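Fustlow Home Opinion Workspaces Reviews Contact

Opinion > Desks > Shared tables

Keep the big mat, clear the rest

I have worked at a shared table for five years, and I think most advice about desks starts in the wrong place. It starts with storage. People buy trays and drawers for things that should never have been on the table.

My rule is to begin with the mat. A large one marks off the part of the table where work gets done. Ours has mountains and flowers printed on it, and I would choose a picture over plain gray again. 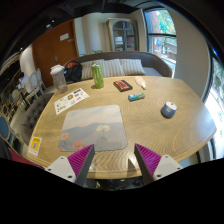
Cards and sticker sheets are the worst offenders. They weigh nothing, they lie flat, and they stay for months. In February I threw out 40 of them from one drawer at the Tonala office and have not missed any. A drink is different. It can stay, at the far corner, with a lid on.

The harder question is what to do with small things people like. Packages, bottles and odd little objects end up beside the mouse, and the mouse gets less room every week. 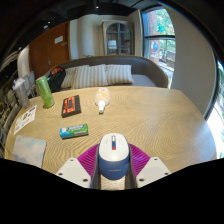
By the workspace editor, Fustlow
Monday, July 28, 2025

I don't want a bare table. I would allow each person one object kept for pleasure, and a mouse they enjoy looking at can count as that object. Everything else goes in a bag at the end of the day. We tried this for seven weeks. Two people complained, and both still do it.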